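Istia Cast Iron Griddle Plate

Caruso Kitchen Supply > Stovetop > Griddles and Plates

Item 154
In stock. Ships from our Vidier warehouse, usually the next working day.

The Istia is a flat cast iron plate that sits across two burners of a gas stove. It has one smooth side for eggs, pancakes and flatbread, and one ridged side for chops, peppers and anything you want marked. A shallow channel runs around the smooth side and drains to a corner. The plate comes with a light coat of baked-on vegetable oil and can be used after a rinse and a wipe.

We have sold the Istia for 15 years with one change. The handles used to be closed loops. They are now open at the ends so that a thick oven mitt fits through without pinching.

Will it fit my stove?

Measure from the center of the front burner to the center of the back burner on the side where you plan to use it. The plate should cover both burners and still leave a gap at the back for hot air to get out. If your grates are separate pieces, check that they stand at the same height. A plate that rocks will heat unevenly and can scratch the grates.

It works on gas, on electric coils and under a broiler. We do not recommend it for glass tops. The weight is fine for most of them, but the ridges will mark the surface if the plate is dragged. 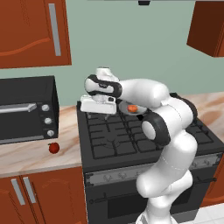
Black gas stove with grates.

Preheating

Start on low and give it time. Cast iron this thick takes a while to warm through, and a high flame on a cold plate will leave you with two hot circles and a cool band in the middle. Turn both burners to low, wait ten minutes, then go up to medium. Most cooking on the smooth side is done at medium or below.

Flick a few drops of water on the plate. If they sit and steam, wait. If they skip across and vanish, it is ready for pancakes. For meat on the ridged side, give it another three or four minutes.

Oil the food and leave the plate dry when you use the ridges. On the smooth side, a teaspoon of oil spread with a folded paper towel is enough for a full batch of eggs.

Cleaning

Let the plate cool on the stove. Do not put it under cold water while it is hot. It can crack, and the warranty does not cover that.

Scrape the smooth side with a flat metal or wooden scraper. For the ridges, use a stiff brush and hot water. A little dish soap does no harm. Dry it with a towel, set it over a low flame for a couple of minutes, and rub in a thin film of oil while it is warm. If it feels sticky the next day, there was too much oil. Wipe it down and heat it again.

Rust spots come off with steel wool. Rinse, dry, oil the bare area, and bake the plate upside down in the oven for an hour.
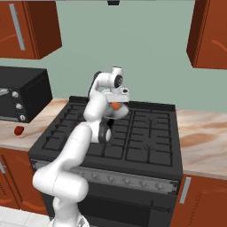 Product notes by Cosimo Farina, stovetop buyer

I use mine most Sunday mornings, smooth side up, and it stays out on the stove until lunch. The things customers ask me about it are usually the same, so the answers are below.

Smoke. The first two or three uses will smoke a little as the factory oil finishes baking. Run the fan. If it keeps smoking after that, the flame is too high.

Sticking. Eggs stick on a new plate. Cook bacon, onions or flatbread on it for the first week and the surface will improve.

Warping. Cast iron does not bend the way thin steel does. If your plate rocks, turn it over. If it rocks on both sides, the grates are probably uneven. If it still rocks on a flat counter, send it back to us.

Storage. Stand it on its edge with a sheet of paper towel against each face. Do not store it in a plastic bag.

Specifications

Material: cast iron
Surface: smooth one side, ridged the other
Finish: baked vegetable oil
Handles: two, open-ended, cast in one piece with the plate
Dishwasher: no
Warranty: 3 years against cracks and casting faults in normal home use

Goes with

Skallo flat scraper, beech handle
Skallo ridge brush, replacement heads sold separately
Istia plate press, round

Returns

Unused plates can be returned within 30 days. Please keep the cardboard corners, as the plate will break through the box without them. Orders over 200 dollars ship free, and return postage on those orders is paid by the customer unless the item is faulty.

The next casting is due in October. If the plate shows as sold out, leave your email address and we will write when it is back on the shelf.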